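Workshop Notes > Robot Cells > Setup and Upkeep

Checking a Clamped-Down Arm Before You Trust It

December | by Valeriano Cabello
23 comments | 103 shares

Every integrator I have dealt with says a clamped robot base is "as good as bolted." Maybe. The Davura notes for our kitchen cell say it too, in one line, with no torque and no interval. So I check, and I suggest you do the same before you touch any software.

1. Start with the clamps. With the arm stopped, put a hand on each orange handle and try to move it. Then look along the table edge. The jaws should sit flat on the metal. If one is cocked, back it off and reseat it. Don't just squeeze harder.

2. Bring the gripper down over the plate at low speed and stop short of the counter. Put a pencil mark on the counter under the fingertips. Send the arm away and back 50 times, then compare. I have been told once is enough. I don't believe it.

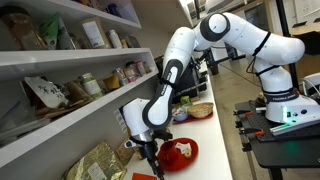 3. Follow the cables by hand from the wrist back to the base. You want slack at the elbow when it is fully bent, and no loop that can snag a shelf. Zeltero sells a cable sleeve for this. I tried one and it mostly hid the wear I was looking for.

4. Now the long reach, out to the far end of the counter. A base that seems solid close in can still rock when the arm is stretched out. Keep people out of reach, run the move slowly, and watch the table legs as well as the gripper. A green light on the base tells you nothing about the clamps.

5. Write down what you found, even if it was nothing. Bensaid's service sheet has a box for this — too small, so use the back.

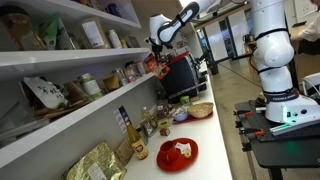

Do I need to redo the calibration after tightening a clamp?

If the base shifted at all, redo it. Run the pencil test first, and if the fingertips come back to the old mark, leave the calibration alone and check again after the next 100 cycles.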